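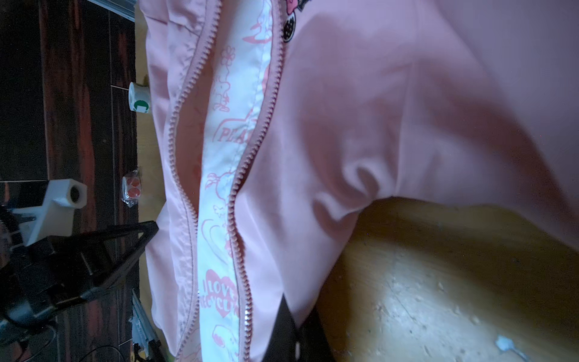
# How does a robot learn to fold a jacket?

A jacket is hard for a robot. A box keeps its shape when you pick it up, but a jacket bends, bunches up and makes new wrinkles every time it is touched.

At the Bornevley lab in Jolbridge, researchers wanted to know what helps a robot most. Does it need more practice, or a better place to look from?

They tested two robots. Both learned by copying. A person moved the arm through the job again and again, and the computer saved each try. One robot learned from 283 tries, using a camera up on the wall. The other learned from only 94 tries, but its camera was on its wrist, close to the gripper. A gripper is the part that holds things, a bit like a finger and thumb.

Close up, a wrist camera can pick out zipper teeth and the crease where the cloth bends. It can't see the whole jacket at once.

Then each robot got 30 turns at folding. The robot with the wrist camera got 21 right. The wall camera robot did worse, even with all that extra practice.

The team thinks small details near the gripper matter a lot with soft things. They haven't tried both cameras together yet. That test is planned for November.

**Try it:** Fold a jacket while looking through a paper tube. Which parts do you need to see?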